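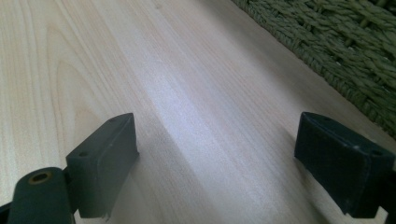 *Pale wood, nice grain, light on it. Friday.*

Fri 30 October

Quick one because I have to be out the door in 15 minutes and if I don't write this now it'll sit in drafts with the other ones.

So. The choir thing. I said yes.

For anyone who missed the last few posts (fair enough, they were mostly about the gutters): there's a community choir in Misthorpe that meets in the hall behind the library, and a woman at work has been at me since winter to come along. I can't read music. I sang in school until I was told to mouth the words at the back, which I did, very well, for two years. Haven't sung in front of another human since apart from the car, and the kids don't count, they wear headphones.

Went last week. Sat in the car park for ages. Nearly drove home. Then a man knocked on my window and asked if I was tenor or bass because they were short of both, and I said I was neither, and he said good, you can be an alto, they're the nicest. That was Xolani Naidoo, and he turned out to be the conductor.

Things I wasn't ready for:

- Warm ups. Ten solid minutes of sirens and lip trills. Spit everywhere. Everyone totally fine with it.
- Standing up for that long in bad shoes.
- How LOUD it is in the middle. I thought I'd hear myself and hate it. Couldn't hear myself at all. Had to put a finger in one ear to check I was making a noise.
- Breathing. Been doing it wrong apparently, shoulders up round my ears like a cartoon burglar.

The altos are nice, he was right. Row of cardigans and one teenager with purple nails who reads music like I read a cereal box. She ran her finger along under the line for me so I could see where we were up to. Didn't say anything, just did it. I got lost anyway but I got lost in the right general area.

We're doing four songs for the November concert. One's in Latin, short, mostly the same word. One's an old sea song with a bit where the basses stomp. One's a pop song from when I was at uni that I would've told you I hated and now can't get out of my head – I was humming it at the dentist with the thing in my mouth. The fourth hasn't been handed out yet, there's some argument about the arrangement and I'm staying well out of it.

The bit I keep thinking about is the Latin one. There's a place near the end where the altos hold one note, same note, for what feels like a week, and everyone else moves around it. First time through I thought we'd been given the boring job. Second time the sopranos came down and the tenors came up and the whole thing sort of locked, and I got goosebumps right up the back of my neck from singing one note. One! Xolani stopped us and said "altos, that was lovely, it was also flat" and we all laughed and did it again. Less flat.

Came home and talked at my husband until nearly midnight. He was asleep for a fair chunk of it.

Practising at home is a whole other problem. The walls here are nothing. Neighbour definitely heard me doing the sirens on Sunday because her dog joined in. I've tried the laundry with the dryer going, which is good for covering up but you can't hear the pitch. Tried the shower, good acoustics, soggy sheet music. Car is still the best. I've got the alto line as a recording on my phone, just some very patient person going la la la over a piano, and I play it on the drive in and sing over the top. At the lights by the servo I've stopped pretending to be on a call. People can look.

Money stuff, since somebody always asks in the comments: it's 4 dollars a night in a biscuit tin, bring your own mug. No audition, no uniform except black on the bottom and some sort of colour up top for the concert. I own nothing with colour. Everything in my wardrobe is navy or was once white. If anyone has a scarf that isn't depressing, I'll give it back washed.

The hall holds 300, which I wish I didn't know. Last year they got a decent crowd, I'm told. I'm telling myself they're all there for the supper. I've been put down for a slice and I'm doing the lemon one with the condensed milk, my aunty's, no bake, because the oven is still doing that thing where the top burns and the bottom's raw. Yes I've rung the man. He's coming "sometime next week".

Oh and I had a proper wobble on Tuesday, should put that in so this isn't all goosebumps. Second rehearsal, an extra one just for the altos, seven of us in a small room and no one to hide behind. I came in a bar early on my own, loud, with total confidance. Wanted to go through the floor. The lady beside me patted my arm and said she'd done it at an actual concert once, in a church, on the word "silence". I've thought about her every day since.

So I'm going back tonight. Water bottle, pencil (you have to have a pencil, he's very firm on pencils), flat shoes this time. Throat's a bit scratchy but I think that's from the sirens and not a cold, fingers crossed, half of work is off with something.

Also still to write up: the camping weekend, the book I gave up on, and the replies I owe from the gutter post. I've read them all, thank you, and yes I know about the mesh. Will get to them Sunday if the lawn doesn't need doing.

Right, can't find my keys. Gotta go, more after rehersal.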